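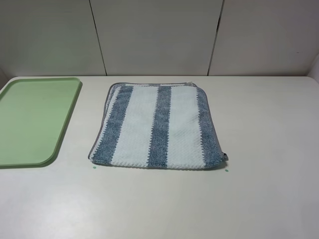
Folded towel and tray on the cell table, fixed camera view.

Towel cell: setup and care FAQ
Maintained by Kylie McPhee, Urnberg. Revised 2023-02-12.

What are the green dots on the table?
Placement marks. The front edge of the folded towel goes just behind them. If a dot wears off, re-mark it from the Quinlan template, not by eye.

Does the tray position matter?
Yes. It stays at the left of the table, lying flat, with bare surface between it and the towel. The pick routine checks that gap at startup and stops with code 17 if it can't find it.

How do I clean the table?
Damp cloth, no solvent. Solvent leaves a sheen that the camera reads as an edge. Wait 30 minutes before running.

When do I recalibrate the camera?
Every 60 hours of run time, or after anyone moves the table or wall panels.

The arm stops short of the towel. What now?
Home it, then check the wrist cable clamp. A loose clamp is the usual cause — tighten it and rerun at 40 percent speed. If it stops again, lock the cell out and call Shona Hapeta.

Where do spare clamps come from?
Prestano. Use the part number on the cabinet door.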